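Brick Sorting Build – Photo Gallery
30 Oct 2019

Hi all! I finally sat down and went through my pictures from the robotics club's fall project, the one where we teach two arms to sort toy bricks by color. If you missed the kickoff, we're a club of mostly sophomores and juniors at Panicker Hall, and we named our setup Kuvia after a long argument that I lost (I wanted Givberg, and I still think it sounds better). Each run is supposed to go like so – bricks get tossed on the table, the arms pick them up, every brick ends up with its own color. Easy to say!

I took way too many pictures and most of them were of the backs of people's heads, so the gallery is short. Captions are mine, complaints go to Callum.

The sorting table

We tried separate tubs early in the semester and they slid all over the place whenever a gripper bumped one. Alfredo Rivera brought in a joined set from home and we've used it ever since. Blue, green, red, in that order, and please don't swap them around because the code cares a lot!

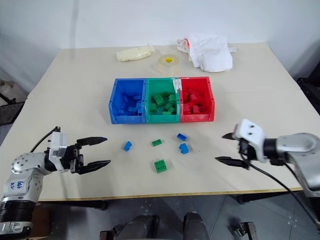 Photo: Callum Ashworth / Cusisau Robotics Club

Five bricks still to go, three blue and two green, with both grippers open. The big square green one nearest the front is my favorite to pick up since there's so much of it to grab. The little blue ones are another story. Get the angle a tiny bit off and the fingers pinch the corner, and then you get to watch your brick scoot away from you.

And yes, the tape lives on the table. I've stopped putting it back in the drawer. You need it again the second you do!

What we've been up to

We've logged 963 practice picks so far, and Alfredo keeps the tally in a spreadsheet with more tabs than my whole chemistry class. The goal for the Cusisau student showcase in November is 3,006, which was his number too (he added the six to see if anyone would ask, and I did). Green is going great. Blue is getting there. Red was the first color we got working, so of course it broke for a week when Callum cleaned up the settings file – it's fine now, we have backups, we're all friends again.

Coming next

I'd like to get some video up before the showcase, and a few close-ups of the new finger tips once they're printed. We also have 4 open spots for spring. You don't need to know how to code, I sure didn't. Come by the lab after last period and ask for me or Callum, and we'll let you drive an arm for a bit.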